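Notice to Residents Regarding the Red Items

Gondel House, Second Floor
Issued by the Office of Linen and Unclaimed Property
6/6/22

1. The Office wishes to inform all residents of Gondel House that red clothing has been found on the gray bench in the second-floor sitting room. The clothing was not entered in the register of items received. It bears no room number. The Office has examined the laundry log from February onward and finds no entry for anything red.

2. Residents are reminded that under the Wadura Rules, which have governed this building since its opening, any article left on a shared seat for more than 10 hours passes into the care of the Office. The Office does not seek such articles. It receives them.

3. At the first inspection, an article was lying folded on the seat, with its white band along the top edge. The inspecting clerk noted the fold as competent and withdrew to fetch the form.

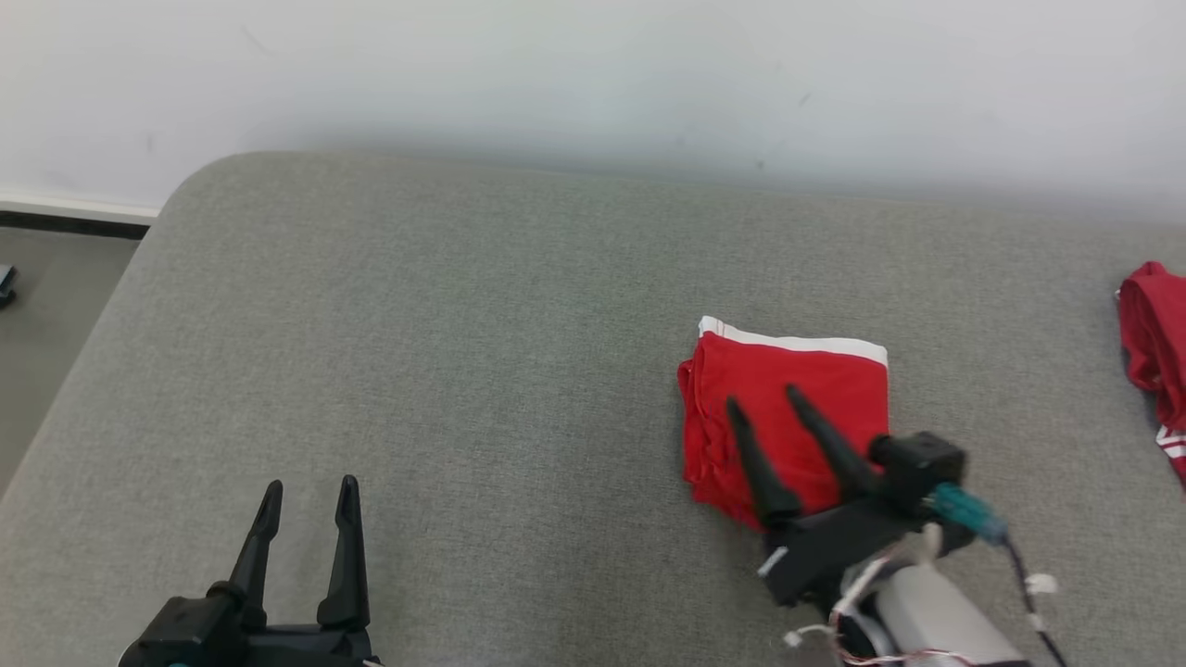 The form in question is the Pitard Form, which runs to 164 lines and must be completed in the presence of the article. Lines one through 40 concern color. The clerk wrote "red" on each of them, as the instructions require, and proceeded to the section on origin, where the difficulty began.

4. Line 41 asks whether the article is waiting for someone. The form allows for two answers. The clerk, having served the Office for many years without needing to consult the manual on this point, consulted the manual. It advises that the clerk sit beside the article for a suitable period and form a view.

5. The clerk sat. The sitting room was quiet. The clerk's report, which is normally confined to matters of fabric and condition, states at this point that the room "had the feeling of a house on the evening before a trip." The Office has asked that the sentence be removed. The clerk has declined in writing — twice.

6. At the second inspection, the red cloth lay in a heap. Lettering had come into view among the folds. The clerk was instructed to record the lettering exactly and was unable to do so. 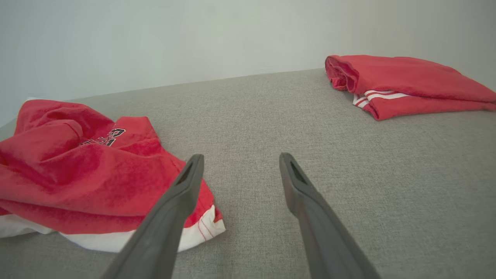
Exhibit 2. Red garment with lettering, as found on the bench. Wording not established.

7. Several residents have since come forward to say what the lettering spells. One gave the name of a school in Oda that closed before the building was finished. Another gave the name of a brother. A third asked only whether the garment was still warm, and left before the clerk could reply. The Office has received 300 written statements on the subject, from a building with far fewer residents than that, and has filed them all.

8. The Office considered smoothing the garment flat in order to read it. The Wadura Rules permit this. The clerk, when directed to do so, replied that a person who comes back for a thing should find it more or less as it was, and that line 41 was still open.

9. At the third inspection, the clerk recorded a pair of shorts and, to the right of it, another garment in red and white. The shorts were not folded flat. The register now lists them under separate numbers, with a note that they are to be kept together.
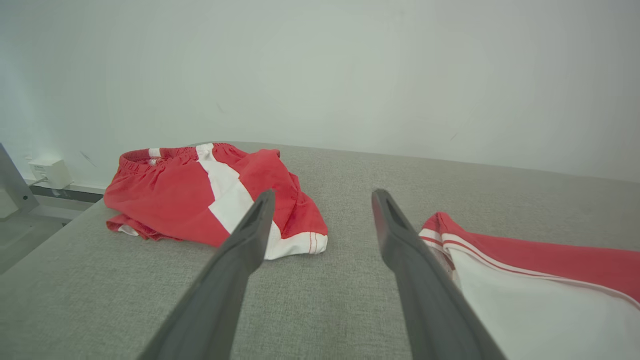
Exhibit 3. Red shorts with white stripe; second garment at right.

10. It is therefore the decision of the Office that the articles shall remain on the bench. Residents who wish to sit are asked to use the chairs by the stairs. The lamp in the hall will be left on at night, and the street door will be kept on the latch until further notice.

11. The clerk has requested a transfer to evening duty in the sitting room. The request has been granted. Line 41 has been marked in pencil.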